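Flirside Table Linen Records

Flirside is a dataset of care records for table linen. It holds 1670 rows, one for each wash of a tablecloth, napkin or runner, kept by 9 small cafes and guest houses. The records were copied from paper laundry books and tidied by hand.

Contents

items.csv lists each piece of linen, with its fibre, weave, size and the month it was bought.
washes.csv gives the wash temperature, the detergent type and the drying method.
stains.csv gives the stain type, the treatment used and the result on a scale from 1 to 7.

The three files are joined on item_id. Dates are cut down to month and year, so two washes in the same month are told apart by wash_no.
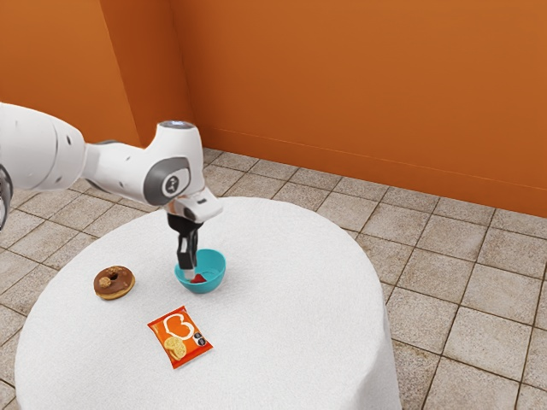
Stain results were scored by the person doing the laundry, after ironing. A score of 1 means no change and 7 means no mark left. Scores from different houses should be compared with care — one house, listed as Besson, never gave anything higher than a 5.

Fibre names follow the sewn-in label where there was one. Pieces without a label are entered as "unknown", even where the owner was fairly sure. Blends are written with the main fibre first.

Known problems

Red wine and berry stains share one code in the Kikska books and could not be separated.
Drying method is missing for most rows from January.
Water hardness was not recorded.
Runners were often washed with napkins, and the books give one temperature for the whole load.

Changes in version 3

Duplicate rows removed from washes.csv. The column "soap" is now "detergent_type". Temperatures are all in Celsius.

Use

The files are free to use and share with credit to Jirnoson. Corrections are welcome — please give the item_id and wash_no with each one.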